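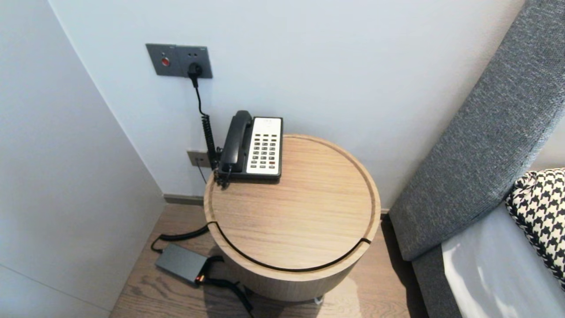 Chapter 7
Bedside Services: Power, Telephone and Cable Management

7.1 Introduction

The bedside table is the most heavily serviced piece of furniture in a guest room. It carries a telephone, receives whatever the guest unpacks, and stands against the part of the wall where outlets and switches are grouped. The layout of these services is settled at rough-in, usually well before the furniture is chosen, and errors made at that stage are expensive to correct.

This chapter covers the position of wall plates, the selection and placement of corded telephones, and the routing of cords between plate, table and floor. Lighting circuits are dealt with in Chapter 8.

7.2 Plate height and table height

Two plate positions are in common use. A plate above the tabletop can be reached from the bed and leaves the plug in view. A plate near the skirting board hides the plug but requires the table to be moved for access. Many rooms have both. In the Ullow refurbishment, used as a case study throughout Part Two, the high plate was assigned to equipment handled by guests and the low plate to equipment handled by staff.

Solid cylindrical tables need particular attention. With no open space between legs, cords must pass behind the body, and the table cannot sit hard against the wall if a plug projects at the same level. The Vieira schedule allowed 589 mm from finished floor to tabletop, with the high plate set clear of the telephone handset.

7.3 Coiled cords

A coiled cord takes up its own slack and is suited to a handset that is lifted and replaced many times a day. It is less suited to fixed runs. Under its own weight a hanging coil opens unevenly – tight at one end, almost straight at the other – and on a floor it collects dust and catches on vacuum heads. Fixed runs over 300 mm should be made in straight cable and clipped.

Power supply units placed on timber flooring should be accessible for inspection, with the cord at each end free of strain. 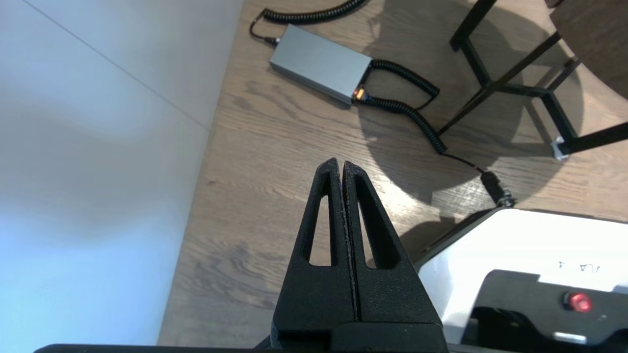
Warkska, commenting on the draft of this section, objected that clipping every run makes cleaning slower, and that a loose cord which lifts out of the way in one movement is preferable wherever the floor is mopped daily. The objection has merit in rooms with hard flooring. The Skellerell maintenance schedule takes a middle course: cords are clipped along the wall and left free for the final section to the equipment.

7.4 Terms used in this chapter

Double-gang plate: a wall plate two modules wide, which may combine a switch or button with an outlet.

Drop: the vertical length of cord between a plug and the surface below it.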